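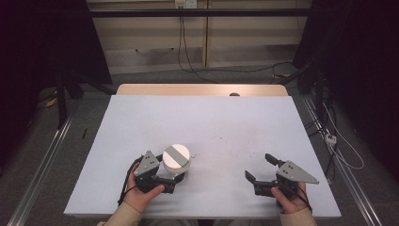 The Jikik is a pair of hand-held grippers that members may build at home or at the Covby workshop and bring to the shared table for adjustment. This guide covers assembly of the fingers, mounting of the top plates, routing of the cables and the first handling trials. It assumes that the printed parts are already on hand and that the builder has completed the general tool induction. The two grippers are used together, one in each hand, and the trials alternate between them: one gripper closes on the test object, such as the white cylinder with gray tape across its top, while the other stays open and ready to receive it. Both grippers must be finished before any trial is attempted.

Before you begin

Print the complete Tamuno part set for one gripper in a single batch. The batch takes over six hours on the workshop printers and must be booked in advance. Parts from different batches may differ slightly in size, and mixed sets often bind at the finger joint.

You will need:

The Tamuno part set, left and right
Screws and inserts from the Flornis hardware pack
A hex driver that fits the pack
A fine flat file
Grip tape for the finger faces
Cable ties and one signal cable per gripper

Clear the table and lay the parts out by side. Left and right plates look alike when flat, and the side letter is printed on the underside only. Members working at home should use a flat surface with a pale covering so that dropped screws are easy to find.

Step 1. Clean the printed parts

Remove all support material. File the bores of the finger joints until the pin turns freely under its own weight. Do not file the outer faces of the fingers, as the angle of these faces sets the opening of the jaws. Wipe off the dust with a dry cloth. If a part has warped, reprint it. Heating a warped finger to straighten it is not permitted in the workshop.

Step 2. Assemble the fingers

Seat the inserts squarely and let them cool before any screw is started. Fit the joint pins, then the fingers, then the linkage. Tighten each screw until it stops and back it off by a small amount. Squeeze the grip and release it. Both fingers should move by the same amount and return without help. When one finger lags, loosen its joint and check for filing debris before changing anything else.

Apply grip tape to the inner faces last. Cut each strip 5 mm short of the finger end, press it down from the joint outward and trim the sides. Loose edges will catch on test objects and should be cut back before use.

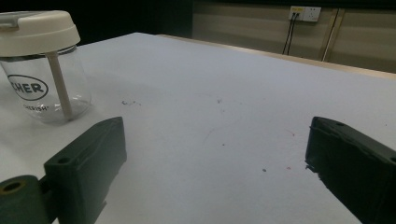 Covby Shared Workshop, Robotics and Automation Section

Step 3. Check the jaws at the table

Hold the gripper a short distance above the surface with the jaws open. Look along both fingers and confirm that they face each other squarely across the gap. The far ends should be level with each other. A finger that sits high will push an object sideways as the jaws close, and it will do so more noticeably with tall objects than with short ones.

Choose test objects of different kinds. The section keeps a box of them, and household containers are welcome. A clear plastic jar with a lid and a straw is a demanding choice: its walls are hard to see against a white table, and its outline has to be judged from reflections. Begin with an opaque object and move to clear ones when the jaws have been adjusted. All containers must be empty when they are brought to the table.

Wipe the table between sessions. Light marks on the covering do no harm, but filings will stick to the tape and reduce its grip.

Step 4. Mount the top plates

Each gripper carries a triangular plate, fixed through the small holes near one end. Start every screw by hand before tightening any of them. Tighten in a crossing order. The plate must not rock when pressed at a corner. If it does, remove it and look for a raised insert below.

Do not drill additional holes in the plate. Members who wish to attach something of their own should submit a drawing to the section. Requests received in April for a longer plate have been reviewed, and a revised part is in preparation.

Step 5. Route the cables

Lead each cable away from the jaws and leave a loop long enough for the wrist to turn fully in both directions. Secure the cable to the body with a tie at the point where it leaves the housing. A second tie at the grip is not advised, as it pulls on the connector when the hand is turned.

Keep cables off the part of the table where objects are handled. They should drop over the near edge, one on each side of the operator. Long sleeves should fit closely at the wrist so that they do not catch on the loop. 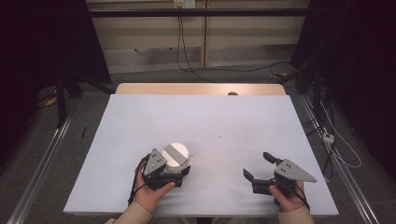
Handling trials are carried out seated or standing, with both forearms supported where possible. The operator picks up the object with one gripper, lifts it clear of the surface, and passes it to the other. The starting position is simple. Both grippers are held low over the near part of the table, the left one closed on the cylinder and the right one open, with clear tabletop between them. Bring the right gripper toward the object. Moving both at once makes errors of alignment hard to trace.

Complete five transfers from left to right and then five from right to left. Write down each slip and the side on which it occurred. Slips on one side only usually point to the tape or to an uneven finger on that gripper. Slips on both sides are more often caused by an object too wide for the jaws. Widths are listed on the inside cover of the Jikik logbook.

Adjustments after the first trial

Jaws close but the object turns: replace the tape on both fingers, never on one alone.
Grip does not return fully: clean the joint and check the spring for a bent end.
Plate has shifted: remove all plate screws and repeat Step 4.
Cable pulls at the wrist: release the tie and lengthen the loop.

After six sessions of use, the joint pins should be taken out, wiped and inspected for wear. Worn pins are replaced as a pair from the Flornis pack. Used packs are to be returned to the hardware shelf with the missing items marked on the label.

Finished grippers may be stored in the Robotics and Automation cabinet, with the jaws open and the cables coiled separately.

Page last revised June 20, 2024.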